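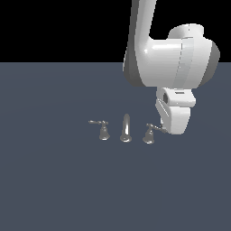 How do you teach an arm to turn a faucet? You turn it yourself, with the arm on the other end of your hand, over and over, until it has enough of you to copy.

That's how Alaric Park put it to the new hire on Wednesday. He was on demo 517. Headset on, coffee gone cold, left foot asleep.

"Which handle?"

"Right one. Always the right one this week."

He squeezed the controller. Breathed out. Brought the wrist down slow – too slow, Kikham wanted them under 20 seconds now – and felt for the lever. Nothing to feel, of course. No buzz, no weight. You learned to guess.

Missed. Reset.

"Does it keep the bad ones?"

"Depends who's labeling."

Again. Down, a little left, nudge. The lever swung. He held it there a beat longer than the sheet said to, the way his mother used to with the tap in the Cladthorpe house, waiting for the pipes to knock. Silly. No pipes in the sim.

Saved.

The policy ran overnight. Thursday he came in early, jacket still on, pulled up the first rollout. Arm comes down. A little left. Nudge. Lever swings.

Then it waited.

He played it agian. Same wait, two seconds maybe, tip resting on the lever. Then it let go and backed off.

"Sadowski's going to want that trimmed," said the new hire, behind him. "Dead time, right?"

"Probably."

He had the cursor on the flag button. Phone going – Tumard, asking were the numbers were. He let it ring and watched the arm come down once more.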